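Shinji Amano had taught the demand curve at Fiscombe College for 17 years, and in all that time he had never once set a price himself. So when his sister-in-law went off to Trametti in July and left him her lunch place (only for the summer, she said, and please don't touch the soup), he could hardly sleep for excitement.

He raised the noodles by 60 cents on the first morning. Every book on his shelf promised him that somebody would mind, and he stood by the register with a pencil, waiting, quite happily, for somebody to do it.
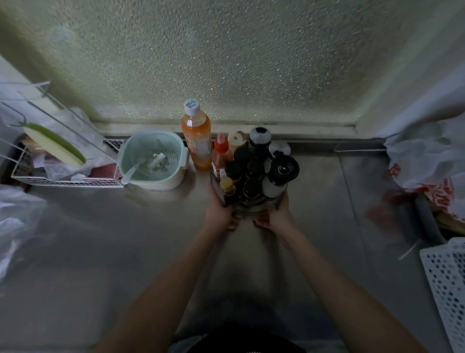

*Hands on the condiment caddy, by the frosted window.*

Old Mrs. Jaiswal paid without looking up. The bus drivers paid too, and ordered extra dumplings, which he had always told his students was a thing that people simply did not do.

"You put the noodles up," Mrs. Jaiswal said on her way out, buttoning her coat all the way to the chin. "Your sister should have done it 3 years ago. We were all getting worried about her."

He wrote that down, and then he sat for a good while with the pencil in his hand, trying to work out which axis it belonged on.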